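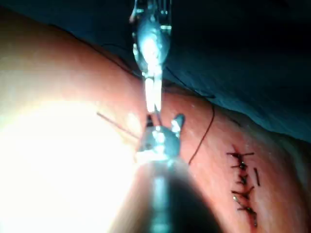 Suture practice evenings: what we covered and what to bring next time

The skills lab at Clumetgate opened its suture practice evenings again in January, and the turnout was better than we expected. The sessions are for anyone on the Tresitz training program who wants more time with needle and thread, and you do not need to have reached any particular stage to come along. This item covers what was worked on, a few points that came up more than once, and the arrangements for the next block.

The first block was given over to simple interrupted stitches. They are slow, and they use more thread than a running stitch, but each one stands by itself. If one fails, the rest of the line still holds. A beginner can also look back along the row and see where the spacing went off or where a knot was pulled too hard.

Spacing was the most common problem. People tend to start with generous gaps and then crowd the stitches as they near the end of the incision. Deciding on the positions before the first bite helps a great deal. Some people like to mark them lightly with a skin pen. Others place the middle stitch first and then halve the distance on either side. Both methods are fine, and you should try each before settling on one.

The second point was tension. The edges should meet and no more than that. On a real patient the tissue will swell over the following day or two, and a stitch that looked neat at closing time can end up cutting in. On the practice surface you will not get swelling, so the only guide is how the edges sit. If the skin puckers or one side rides up over the other, take the stitch out and place it again.

Tails also need attention. Cut too short, a knot can slip; left too long, the tails get caught up in the next stitch. Lay them all to the same side of the incision if you can. A row of knots sitting on one side is easier to inspect and easier to remove later.

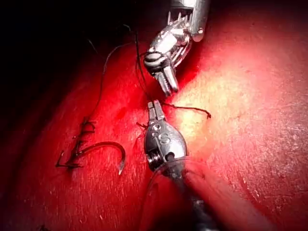
Thread handling took up most of the last session. The loose length always wants to be where the next knot is going. Before you start a throw, move the slack well clear of the working area and check that it has not looped around an instrument. Pull through until the short end is the length you want, then stop and look before you go on. Black thread shows up well against a pale surface, and we suggest sticking with it until your knots are reliable.

Handle the thread by the end where possible. Gripping it in the middle with the jaws can flatten or fray it, and a damaged section is likely to break just as the knot is being seated. If you do grip it partway along, try to make that the part you will be cutting off.

Light was mentioned on several feedback slips. Strong overhead light on a shiny surface makes a white patch, and it is hard to judge depth there. Turn the practice surface a little or shift the lamp before you begin. Moving your head to see around the glare works for a stitch or two, but your neck will pay for it by the end of the evening.

Supplies are in fair shape. The lab has 324 packets of practice suture left, enough for the next block if people finish a length before opening another. Short ends are still useful for knot tying. Please put used needles in the sharps container before you clear anything else away – two were found on the bench after the first session.

The next block has 4 sessions, each starting at 6 p.m. in the Bredby room, and will cover vertical mattress stitches and a simple running closure. There are 40 places in all. Sign up on the sheet outside the lab or through the Tresitz office, and cancel if you can't make it so the place can go to someone on the waiting list.

The Sekiguchi fund has put almost $500 toward new practice skin, and the order will go in before the block starts. If you have a preference for thickness or firmness, write it on the back of your feedback slip.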